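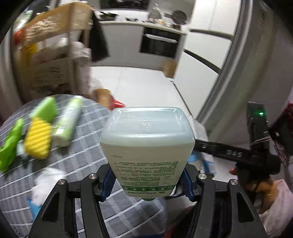 Ulises Troncoso wrote back on Saturday that he does not trust the new cut score, and that he would keep the old one until the summer intake if it was his decision. His point is that the teachers at Pukoldale have learnt to live with the old groups, even if the groups are not very good, and that a change in the middle of the year will be read as a criticism of their work. I have copied his remark here first so that it is not lost under the tables. I agree with one half of it. The other half I try to answer below.

Notebook, placement test, December. Continued from the entry on the listening part.

Situation this morning. The Trarkell placement test has three parts (reading, listening, language use) and it is given on paper in all the sites. We have 3653 answer sheets in the archive from the current version. After removing the sheets without a site code, the sheets where the candidate left before the listening, and the repeated candidates (first sitting kept, later sittings out), there are 2650 sheets left for the analysis. I find this a heavy loss. Most of it comes from the missing site codes, not from the repeaters as I had believed when I started.

A word on the site codes, for whoever does the next cleaning. The Perron sheet has the box for the code at the bottom of the second side, under the box for the signature. Candidates do not fill it and it was never meant that they should. The invigilator should fill it before the session. In Pukoldale this is done nearly always. In the smaller sites it is done when somebody remembers. I proposed in spring to print the code in advance, and the answer was that the sheets are ordered all together and distributed afterwards. I propose it again here. A rubber stamp would also be enough.

Work done today, in the order in which I did it:

Loaded the cleaned file in Clelex. The program refused it at first because two of the column names had an accent in them. Changed the names by hand. I have kept the original file under its old name in the shared folder, please do not overwrite it.

Ran the standard item report for reading. It looks very much like last year. The long text about the railway timetable is still the easiest of the part, and it stands at the end, where the tired candidates meet it after two hard texts. Quite a number of them do not arrive there at all. When I look only at those who did arrive, it is very easy. So its difficulty in the report is a mixture of two things, and I would not use it for linking the versions until we have moved it to an earlier place.

Ran language use. Two of the gap sentences have a second answer that strong candidates choose more often than the key. I read both again slowly. In the first the key is correct but the second answer is also what many people say in daily life. In the second I believe the key is simply wrong, it was probably changed when the sentence was shortened. I rescored this one with both answers accepted. The rank order of the candidates hardly moves, but a few who stood just under the line come over it, and for these few it is naturally not a small thing. Somebody should decide if we inform them. I am of the opinion that we should.

Listening I left for tomorrow, see the previous entry for the problem with the loudspeakers.

Now the cut score. The scale has its middle at 500 and the line between the lower and the upper intermediate group was put exactly there. I searched in the old folders for the reason and found none. There is one page of minutes where it says that the line "will for the present be placed at the middle of the scale", and after this the subject does not return. My understanding is that it was a temporary decision that became permanent because it was never on an agenda again.

What I did to check it: I took the teachers' judgement after the third week of the course, which we collect on the short form (group too low, group right, group too high), and joined it with the scores. The form was returned by most of the teachers but not by all, and the ones who are content return it less often, I suppose. So the picture may be a little more dark than the reality. With this caution, the mistakes are not spread equally over the scale. Just above the line there are many learners marked as "too high". Just below the line there are few marked as "too low". If the line was in the correct place, I would expect the two to be similar. It suggests that the line should go up.

How much it should go up is a more difficult question, and here I was too quick in my last message to Ulises. I gave him a single number. It was the number at which the two kinds of mistake become equal, and I presented it as if it was the correct one. It depends on an assumption I did not write down, that to place a learner too high is as bad as to place him too low. The teachers do not think so. In their comments on the forms they say again and again that the learner who is placed too high stops coming, and the learner who is placed too low is bored for two weeks and then asks to be moved. If we take the comments seriously, the line should go up still more. If we look at the number of rooms, it should go up less. I would now rather give a short range and let the people who run the courses choose inside it.

To the objection of Ulises. It is true that the teachers have adapted themselves. In the autumn visits I saw that the upper group in Pukoldale begins with a full month of revision which is not in the programme. The teacher told me that she always does it, "otherwise I lose the back row." So the test places the learners a little too high and the course then waits for them. It functions, in a way. But the learners who were placed correctly pay for it with one month, and this does not appear in any of our reports. I do not see it as a criticism of the teachers, I see it as work they do for us without being asked.

On the question of the time I think he is right. A change of the line in the middle of the year would give us two populations under the same name, and all comparisons with the spring would be spoiled. Also the letters are already printed. I would announce the new line in spring and apply it from the summer intake, and until then do what is described next.

Proposal for the time between. For candidates whose score falls just above the present line, the placement letter stays the same, but the site adds a short conversation in the first week, ten minutes with the teacher, with the speaking card that exists already. The teacher can move the learner down without a form. I spoke with the office on the telephone and they have no objection as long as the move is entered in the register on the same day. They asked that we do not call it a second test. I will call it "first week conversation" in the instructions, please use the same words everywhere.

Some things that I tried and that did not help, so that they are not tried again:

Weighting the three parts differently. I let the weight of listening go up in small steps. The agreement with the teachers becomes slightly better and then worse again, and the improvement is smaller than the difference between two sites. Not worth the explanation we would have to give.

Using the time of finishing. The invigilators write it down on some of the sheets. The candidates who finish early are both the very strong ones and the ones who gave up, so alone it says nothing. Together with the score it says what the score has already said.

Separate lines for each site. Technically possible, and it fits the data better, naturally. But a learner who moves from one town to another would change level on the way — I do not want to be the person who explains this at the counter.

Notes on Clelex for colleagues. The report calls an item "weak" when the discrimination falls under the value in the settings, and the value in the settings was not ours, it was the one that comes with the installation. I have put it back to the value in our handbook. Reports printed before today therefore show more weak items than we have. If you have one of them on your desk, print it again. The export to the spreadsheet loses the last line when there is a comment in it. I have not understood why. I remove the comments first.

Also: the key for language use in the shared folder is now version 3. Version 2 has the wrong key for the gap sentence mentioned above. I moved it to the folder "old" and did not delete it, in case of a complaint from a candidate of the autumn.

Open points.

Ask in Pukoldale if the short forms of the evening groups exist on paper. They are not in the file and I cannot believe that no evening teacher has filled one.

Find out who can approve the letter to the few candidates concerned by the wrong key. I wrote a draft of it, half a page, without technical words.

Move the railway timetable text to the second place and see if the booklet can still be printed on the same number of pages. The text has a table and the table must not be broken over two sides.

Repeat the check of the line without the site where the heating failed during the session. I do not expect a difference, but I was asked this question already and had no answer.

Send Ulises the range in place of the single number, with the two tables of mistakes. He would like them on one page, with the present line marked. I told him before the end of the week.

Listening tomorrow, from nine. The scripts of the recordings are in the grey cupboard, second shelf, and the key of the cupboard is with the reception.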